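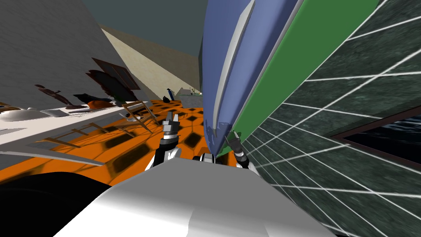
想问一下墙砖填缝剂换颜色的事。我家当初装修的时候，墙面砖是我先生挑的，填缝剂的颜色是工人师傅顺手定的，两个人都没问我。现在住了几年，越看越觉得白缝太抢眼。就是这种深绿色大理石纹的长条砖，中间一格一格的细白线，墙上还有一扇棕色框的窗，从远处看过去先看到的全是线，砖本身的纹理反而不太注意得到。我想把白缝改成深色，又怕改完整面墙发闷，房间本来采光就一般。

具体情况交代一下。要改的墙面大概15平方米，缝宽2毫米，原来填的是普通水泥基的填缝剂，牌子忘了，袋子早就扔了。砖是釉面的，摸上去光滑，不怎么吸水。靠近洗手台那一片的缝有点发黄，用刷子刷过，能淡一点，过一阵又回来。别的地方没有掉粉，也没有开裂，用指甲抠不动。

我打听过两种办法。一种是直接在旧缝上涂上色剂，像用马克笔那样描，楼下建材店推荐的是 Cutov 的笔，说干了就行。另一种是把旧缝清出来重新填，店里说可以用 Orudach 的彩色填缝剂，也可以上环氧的，环氧贵不少。请过一个师傅上门看，他说全部清缝太费工，不愿意接，除非连着别的活一起做。

所以想请教几件事：旧缝上直接上色到底能撑多久；如果要清缝，自己动手会不会把砖边崩掉；还有颜色，是选跟砖接近的墨绿，还是深灰，或者干脆黑色。另外窗框是棕色的，墨绿的缝和棕色窗框放在一起会不会怪。

家里有老人，施工期间不能搬出去住，味道太大的材料就不考虑了。

Waraporn Mahawong
发表于2026年10月10日

三石瓦工

先回答会不会崩边。会，主要看你用什么工具清。缝窄的话不要用角磨机，手稍微一晃就切到釉面，切上去就是一道白口子，补不回来。用手动的清缝刀，或者摆动式的多功能机配窄的硬质合金片，慢慢走。手动的累，但是安全。你这个面积一个人用手动刀，周末做的话要做好几个周末，心里有个准备。

清缝不需要清到底。把表面那层清掉，清到缝深的一半以上，新的料才有地方咬住。只刮掉薄薄一层就往上抹，过一个冬天就会一片一片翘起来，我给人返工过好几家，都是这个毛病。清完用吸尘器把粉吸干净，再用拧干的湿布擦一遍，等干透了再填。缝里有粉的话，什么牌子都粘不住。

发黄那一片要先找原因。洗手台边上的缝发黄，常见的是皂垢和水垢，也有可能是台面和墙之间那条胶老化了，水从后面走。你把那条胶看一看，如果有黑点或者能掀起来，先把胶铲掉重新打。水的问题不处理，换深色只是看不出来，里面照样坏。

深色填缝剂有个毛病，容易泛白。水泥基的料在干的过程中，里面的盐跟着水跑到表面，浅色看不出来，深色就一块一块发花。避免的办法是加水严格按照袋子上写的量，宁可稍干一点，擦缝的海绵要拧到不滴水。很多人嫌稠，多加水好抹，抹的时候是舒服，第二天一看全花了。还有就是同一面墙尽量一次调够，分几次调的，颜色对不上。
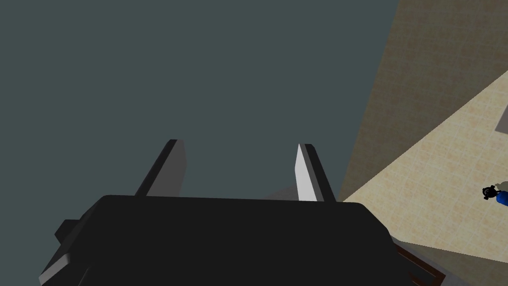 哑光黑旁边的一道浅灰边

关于颜色，我做活的习惯是先试再定。买小包装的，找一块剩下的砖，没有剩砖就找柜子后面看不见的地方，填一小段，等完全干了再看。湿的时候颜色都偏深，黑色和墨绿湿着几乎分不出来，干了差别就大了。而且要白天看一次，晚上开灯再看一次。你家采光一般的话，晚上的效果更要紧，因为大部分时间是在灯下面看的。

黑色我一般不建议用在带纹理的深绿砖上。黑缝配哑光面还可以，配亮面会显得缝像一条沟，有一点宽窄不匀就特别明显。老师傅贴的砖缝也不可能每条一样宽，白色和黑色都会把这个差别放大，中间调的颜色最能遮。

环氧的我也说一下。环氧不吸水，不发黄，适合洗手台那一片。但是它干得快，抹在砖面上没及时擦掉就很难弄，第一次做的人不要一上来就做整面墙。另外环氧施工的时候有味道，各家不一样，你家里有老人，买之前开罐闻一下，闻着冲的就不要。彩砂那种粗的更不适合你，颗粒进不了那么窄的缝，刮不平。

还有个顺序问题，从上往下做，先竖缝后横缝还是反过来都行，关键是一小片一小片来，抹完等表面收水了就擦，不要贪多。转角的地方和墙跟台面相接的地方不要用填缝剂，用同色的密封胶，那里会动，硬的料一定裂。

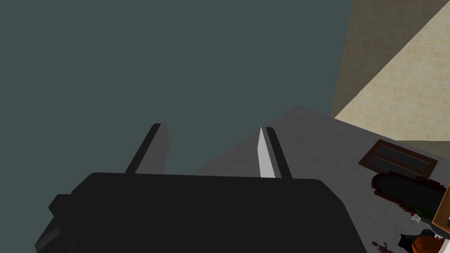 擦的时候海绵沿着砖的对角线走，顺着缝擦会把料带出来，缝就凹下去了。第一遍擦掉大部分，水换勤一点，水浑了还继续擦，砖面就会留一层雾。那层雾等干了以后用干的棉布可以擦掉，太厚了才需要用清洁剂。釉面砖一般没事，但是清洁剂不要用强酸的，刚填好的水泥缝怕酸，表面会被咬松。填完以后那面墙不要马上淋水，洗手台那边先用毛巾挡一挡，等料硬了再说。具体多长时间看包装，天气潮就多放一放。

上色笔我没用过几次，不评价。给客户做活我不用那个。

楼上小杨

我是用过上色笔的，来说下实际情况。我家是灰砖白缝，用的就是 Cutov，描了厨房一面墙。好处是不用清缝，没有灰，也没什么味道，蹲着描就行。坏处是灶台后面不到半年就开始掉，擦油烟的时候抹布上都是颜色。离灶台远的地方现在还好好的。所以要看位置，不碰水不碰油可以用，洗手台边上别用。

描之前一定要除油，我第一次就是拿湿布随便擦了擦，结果有的地方挂不住。后来用了碱性清洁剂，冲干净，等干了再描就好了。描出去的部分趁没干赶紧用湿纸巾擦，干了要用塑料片刮。笔头磨得很快，我一面墙用掉了4支，店里说一支就够，不要信。

墨绿的我没见过成品，不知道有没有卖的。

柳木匠的女儿

前面两位把施工讲得差不多了，我补充配色。我以前在 Jang 工作室做过软装，后来自己接一点小活，深绿砖碰到过几次，楼主担心的发闷我觉得要分开看。

墙面看起来闷不闷，跟缝的颜色关系没有想的那么大，主要看砖面反光、灯的位置，还有旁边的东西是什么颜色。白缝的好处是把一大块深色切碎了，显得有节奏，坏处就是楼主说的，线太跳。人眼对深底上的浅线特别敏感，再细也会先看它。看图里那块竖着的蓝色大板，板面上有一道窄窄的白条，微微带点弧度，蓝的面积那么大，视线还是会顺着那道白条走。墙上的白缝是同一个道理，而且墙上是一整张网，看久了当然累。

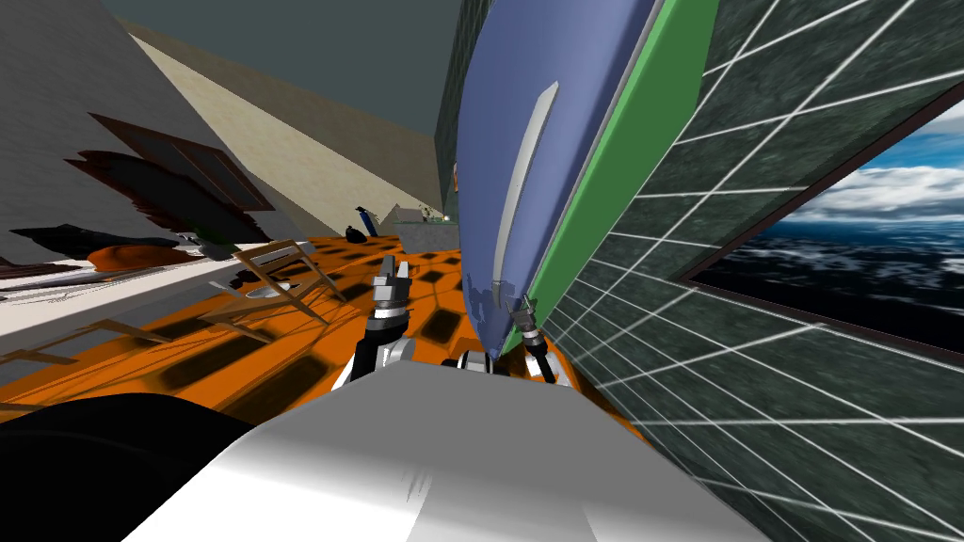
所以楼主想压低缝的存在感，方向我是赞成的，只是不用一步走到最深。判断用多深的颜色，可以先看房间里现成的对比。像白条压在蓝底上，明暗差得远，线条就会自己跳出来；把那道白换成浅一点的蓝，它就退到后面去了。放到深绿砖上，就是选比砖面里最浅的纹路再深一点的颜色。大理石纹的砖本身有深有浅，缝的颜色落在中间，远看就和纹理混到一起，近看还能看出格子。纯墨绿如果选得和砖底一样深，网格会完全消失，整面墙变成一大片，那个时候才容易闷。

至于棕色窗框，我不担心。绿和棕本来就是常在一起的颜色，要留意的是棕偏红还是偏黄。偏红的棕旁边，缝用带一点暖的灰绿会协调；偏黄的棕，用冷一点的深灰也可以。窗框和砖之间那一圈收口胶，很多人忽略，缝换了颜色，收口胶还是白的，窗子就像被描了一圈白边。要换就一起换，胶的颜色跟窗框走，跟缝走也行，别留白的就好。

试色的办法，除了上面那位师傅说的小段试填，还可以更省事：买几管水性颜料，按照色卡调个大概，用细毛笔在白缝上描一小片，不满意用湿布擦掉。填缝剂表面会吃一点颜色，所以找角落里试。描好以后人站到平时坐的地方看，不要贴着墙看，贴着墙看什么都觉得不对。我给客户试色的时候至少留5天，阴天晴天都碰到一次再定。有个客户当天就拍板要黑的，做完一个礼拜给我打电话，问能不能改回来。

灯的事也顺便提一句。如果现在是顶上一盏吸顶灯，光从正上方下来，砖面下半截本来就暗，换了深缝以后会更明显。在洗手台镜子上面加一盏，光往墙上打，砖的纹理就出来了。我用过 Lastutel 的一款窄条灯，装在镜柜底下，插电就能用，不用开槽。灯色选中性偏暖的，太白的光打在绿砖上发青，脸色也不好看。

要是预算有限，还有一个折中的做法。洗手台那一片认真清缝，填好的料，其余的墙面先不动，住一段时间看看。两个区域之间找一个自然的分界，比如窗框的边，或者镜柜的边，别在墙中间断开。中间断开的话颜色差一点点都能看见。

Waraporn Mahawong

谢谢各位。下午去看了洗手台后面那条胶，确实有一段能掀起来，里面是黑的，先把这个处理掉。颜色先按最后一位说的，用颜料描一片灰绿和一片深灰看看，上色笔就不用在有水的地方了。家里还剩两块整砖，在阳台柜子顶上找到的，正好拿来试填。

再问一下三石瓦工，手动清缝刀的刀片要买多宽的？我在网上看到的大部分都比我家的缝宽。

三石瓦工

买比缝窄的，塞得进去能左右活动一点就行。网上写"通用"的那种多半偏宽，看参数，没标刀片厚度的不要买。刀片多备几片，钝了就换，钝刀才容易打滑划到砖面。开始之前先在柜子后面找一条缝练练手。

胶铲掉以后不要急着打新的，敞着让里面干透，黑的地方用除霉剂喷过，擦干净再打。除霉剂不要和别的清洁剂混着用，开窗。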